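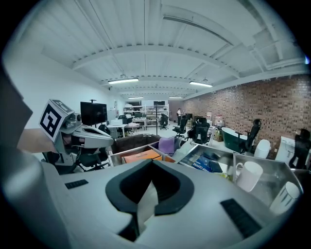

May, 7:40 p.m.

Finished the second pass of the sorting set today. 143 episodes kept, 22 thrown out. Most of the bad ones were tracking loss on the left hand, when I let my wrist roll too far inward and the marker cube tipped away. I knew this from the first pass and still did it. I put a strip of tape on my sleeve to remind me and it helped for an hour or so.

The question for this round is the one from the Clerna draft: does it matter whether both grippers move at once in the demonstrations, or can we record one hand at a time and let training sort it out? One at a time is much easier on the person. I can do it all day. With both hands moving together my shoulders give out by three.

Ran the first comparison on the Feyisa machine over lunch. Two policies, same number of episodes, same objects, same bins. The two-hand policy did better on the cloth, as everybody expected. On the mugs there was no difference I would defend. The coffee package was odd. The one-hand policy picked it more often, but it also squeezed harder, and I don't have a good way to score that. Grip force isn't in the log. I wrote it down as a success and added a note, but I'm not happy with it.

Spent too long on the mug that lies on its side. If I come in from above, the jaws close on the curve and slide. If I come in low, the housing touches the wall of the steel bin before the jaws get there. I settled on tilting in from the open end. Now I worry the policy is learning my trick for that one pose and will be lost when the handle is turned some other way. Tomorrow I'll shuffle the poses from the printed list instead of by feel. By feel I keep putting things where I like them.

The orange box stays in the shallow tray for now. Moving it between episodes would change the view too much and I want one thing at a time.

Calibration drifted again after lunch, 2 mm on the right side. Not much, but it was fine in the morning and I changed nothing. Could be the pads warming up, could be me leaning on the housing when I rest. Redid it and lost half an hour. The Plovus notes say to recalibrate every session, and I had been doing it once a day. Every session from now on.

Wrote two paragraphs of the method section and cut one. The sentence about "natural bimanual motion" has to go. I can't say what it means and a reviewer will ask.

Still to do:

- rerun the comparison with a new seed
- pose list, shuffled
- ask Trunetti about spare rubber pads
- back up the raw video before the disk fills up

Neck is sore. Going home - the rerun can start without me.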